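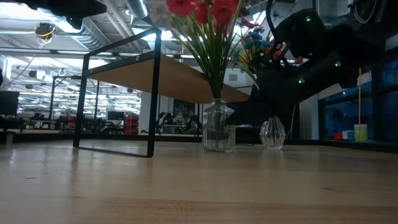

Gindano to close two furniture shops, keep repair counter open

The furniture seller Gindano will close two of its five shops before the end of the winter, the company said in a letter to customers on Sat 3 December. The shops in Pevby and on the harbor road will stop taking new orders first. The other three stay open with the same hours.

Girish Ahuja, who runs the company since June, said the rent was the main problem. "We sell nearly the same number of tables as before, but the two shops are very large and we pay for all the floor," he said. "People come, they sit on a chair, and then they go home and order from the phone. I do the same when I buy shoes."

Customers who already paid a deposit will get their furniture on the date written on the order. If the shop is closed at that time, the goods go to the Grudach store, or they can be delivered to the home for no extra money. Gift cards can be used in all the remaining shops and do not lose their value.

The repair counter in Pevby is a different case. It has its own door from the parking lot and its own lease, so it can continue when the shop in front of it is empty. It is known in the town mostly for regluing old kitchen chairs, also the ones which were bought somewhere else. Kálmán Takács, who has worked at the counter for many years, said that he was asked about it every day this week.

"They bring the chair and they ask me if I will be here to give it back," he said. "Yes, I will be here."

The waiting time for a repair is now four weeks. Takács advised people who need chairs for the holidays to call first, and to not try with wood glue from the supermarket in the meantime, as old glue must be scraped away before the new one can hold.

The company did not say how many workers will lose their place. Ahuja said some of them will move to Grudach, and talks with the others are going on.

The Pevby building belongs to the Csizmadia family, which also owns the bakery next to it. The family has not found a new tenant for the 700 square meters yet. A clearance sale of the shop furniture and the display models will be held there, and the dates will be put on the door.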